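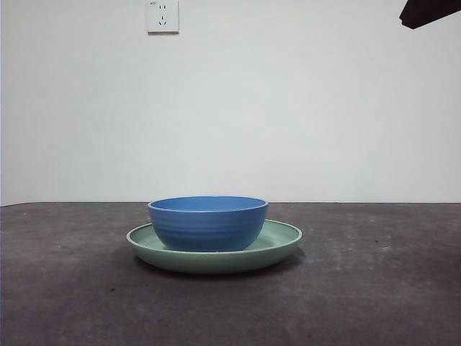

Morning all, and a promise kept. A few of you asked how we look after the arm on the dish stacking cell, so I've put the kettle on and I'm going to tell you at some length (sorry in advance!).

We call the cell Melto. It picks up bowls and sets them on plates, over and over, and most of my job is making sure the "over and over" part stays boring.

First thing, before any power goes on, I wipe the fingertips with a damp cloth and then a dry one. Matt crockery sheds a fine dust and the pads pick it up like you wouldn't believe. A shiny pad is a slippy pad, so I look for shine.

Then the pads themselves. We swap both after 151 shifts, or sooner if a thumbnail leaves a mark that doesn't spring back. There are 2 screws to each pad, little ones, and I've dropped more of them down the back of that bench than I care to admit. Put a tray underneath!

Lizelle Van Wyk taught me to do the screws up finger tight, close the gripper gently on a scrap of card, and only then nip them up with the key. The pads find their own level that way. I'd been doing it the hard way all through August, bless me.

Next the home position. I send the arm up and off to the side, well clear of the dishes, and run it there and back 13 times while I watch the joint readings on the screen. If the wrist wanders I redo the zero before lunch, and not after, when I'm sleepy.

Speed comes last. I start at 58 per cent and let it do a good long run before I turn it up. Zodwa Le Roux would go straight to full and she's usually fine, but I've got softer nerves and I like bowls.

Somebody asked about grease. The joints on ours are sealed, so I leave them well alone and just listen. Any new noise goes in the notebook with the time beside it.

Cable ties tomorrow. I have opinions on cable ties.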